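Work and Automation, Unit 12: Who Cleans Up After the Robot?

Rosar sells its kitchen robot to staff canteens with a promise of 2 hours saved per shift. Ask whose hours. At Lindholm the assistants kept the same shifts and were given the exceptions.
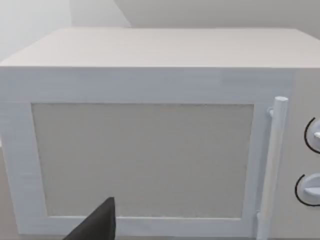

Job descriptions rarely list small judgments. A kitchen assistant opens a door, glances in and decides. For a machine, each step has to be set up. Take the microwave: an upright handle, two round knobs, and a dark finger that has to end up in the right place. Someone at Lindholm now watches for the times it doesn't.

Read the Udura survey with care. It covers 600 workers and asks if tasks got "easier." It never asks about pace or pay. 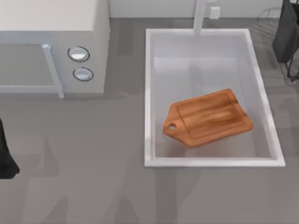
Managers also tend to count a task as automated once the robot does most of it. The leftover part is still a job, usually a duller one, and often graded lower.
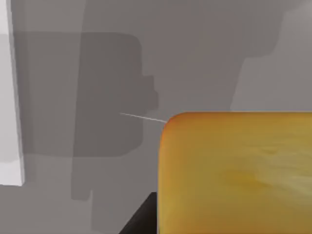 Fig. 3. Close work in simulation: yellow object, gray wall.

Simulated trials come before the kitchen. Who from the kitchen gets to see them?

Reading: Zakgate case, pages 2 to 12.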